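Prondholm two-arm tabletop kit: review after five months

Reviewed by Leonardo Sorrentino, July 2023

We bought the Prondholm kit in February to collect demonstrations for a learning system that tidies desks. Before that we had a pair of Rastell arms bolted to an old workbench, and most of what follows is a comparison with those.

The kit is two arms, a front rail, the aluminium posts and the side panels. You supply the computer, the recording software and whatever goes on the walls and floor. Ours has blue brick wallpaper on three sides and a flowery tabletop, and we change both every so often so the model doesn't learn one background by heart. Putting the frame together took two of us an afternoon. The rail went on straight first time. The panels did not, and one had to be re-drilled.
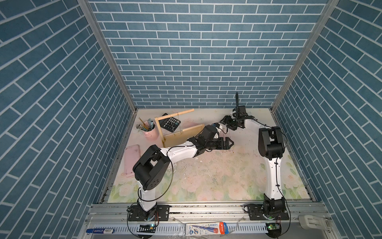
Desk-tidying set-up, with both grippers over the floor.

Each episode is one go at a task, driven by a person from start to finish. Our current set uses a wooden stand, a calculator, a pink pencil holder full of pens and a phone case, and we shuffle them between takes. In our main run we recorded 481 episodes and kept 465. Most of the ones we threw out were operator mistakes, such as letting go too early or forgetting which arm was meant to move. A few were the kit's fault, when one wrist camera stopped sending pictures partway through. Reseating the plug cured it each time but I would like a plug that locks.

The arms themselves are good. They follow the operator closely and small movements come through cleanly, which matters a lot when you are trying to get two fingers round a pencil. The Rastell pair had a slight wobble at full stretch that ended up in the data. I haven't found one here. Reach is fair -- the back corners are hard work for either arm, and we now keep objects out of them.

The grippers are the weak part. They are fine with the pencil holder. Flat things like the phone case are slow going, and new operators need a good deal of practice before their takes are worth keeping. Rahman sell softer fingertips that fit with a bit of filing, and I'd budget for a set.

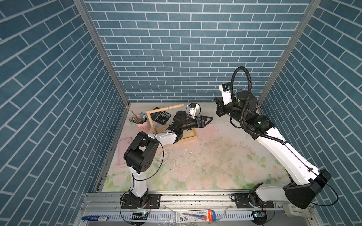
Photo: L. Sorrentino

Cabling could be better. The slotted tray under the rail keeps the front fairly tidy, but the cables on the arms need enough slack to make loops, and you have to plan your wrist turns with that in mind. The floor also marks easily. Bits collect in the middle, where most of the handling goes on, and we wipe down at the end of the week.

Support was by email only. Replies came within a day or so and were written by someone who knew the product. The printed manual is thin on calibration. Use the online one.

We did look at the Ploston kit as well. It comes with its own recording software and would suit a group starting from nothing. We already had ours, and the Ploston frame was too deep for the bench.

Good points: steady arms, solid rail, easy to re-dress the walls.
Bad points: camera plugs, stock fingertips, panel holes out of line.

I would buy it again for this kind of work. For heavier objects I'd want to try it first -- everything we've put through it has been desk-sized.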